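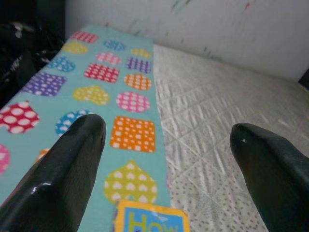
Progress Report to the Jindbridge Arts Fund
Mollis: text and video residency at Brirorwood
October 1, 2025

The grant pays for a residency leading to one new video work for two screens. The report covers the first half of the work and the money spent on it.

Work done

The script is finished in English and runs to 258 lines. Each line appears on screen by itself, in black capitals, timed to a drum track. The first cut was too fast to read on the larger screen, so the middle section has been slowed down and 50 lines have been taken out of the second screen entirely. They stay in the printed script.

The drum track was recorded at Brirorwood over two days. The last four minutes still need mixing.

We showed a rough cut to other residents. Several people read only the left screen. The right screen now starts first, and the left one comes in after the title.

Budget

Projector rental came in 600 dollars over the estimate. We covered this from the travel line, as agreed by email, and are not asking for more money. The translation fee has not been paid yet.

Still to do

The Spanish version is with the translator and is due back in November. Line breaks will have to be redone for it, and the timing with them. The booklet, working title Tang, has a layout but no cover. We would like the fund's logo in one color by the end of the month.

The opening date depends on the gallery's floor repairs. We will write when they confirm it.

Sewwandi Mollah
Lead artist, Mollis

2 comments

petra_l: Will the booklet be sold separately? I can't get to the opening.

R. Dunning: Saw the rough cut. I was one of the left screen people. Please keep the part with the train times.

Contact | © 2025 Jindbridge Arts Fund | Back to top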